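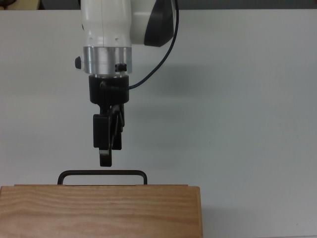 Come spend a morning with our robot arm (call for participants)

Hi! I run the open day at Ponda, our little robotics lab in Balaskas, and I'm looking for people to come in and try things out with us this March. You don't need to know a thing about robots. If you've ever fought with a sticky drawer, you're qualified!

The project is named Distent, and it's all about handles: finding them, getting hold of them, opening what they're attached to. We've been through nearly 200 tries so far and I still lean in every single time the fingers get close to the bar. You'll watch a demonstration first, then sit down with one of us and tell the arm where to go (we'll teach you, it's easier than parallel parking).

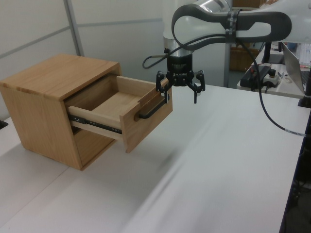 What you'd be doing

Doors open at 9 a.m. Plan on 2 hours, including coffee and a short chat at the end where I ask what annoyed you. Please be blunt, I can take it.

We have room for 48 people, in small groups. You should be 18 or over, and fine with sitting at a desk for a while. Kids are welcome to watch the demo with a grown-up, but they can't sign up for the hands-on part.

How to sign up

Drop by the front desk at the Ultier building, room 228, or leave your name and a phone number on the sheet by the door. Tell me if you need step-free access and I'll meet you at the side entrance.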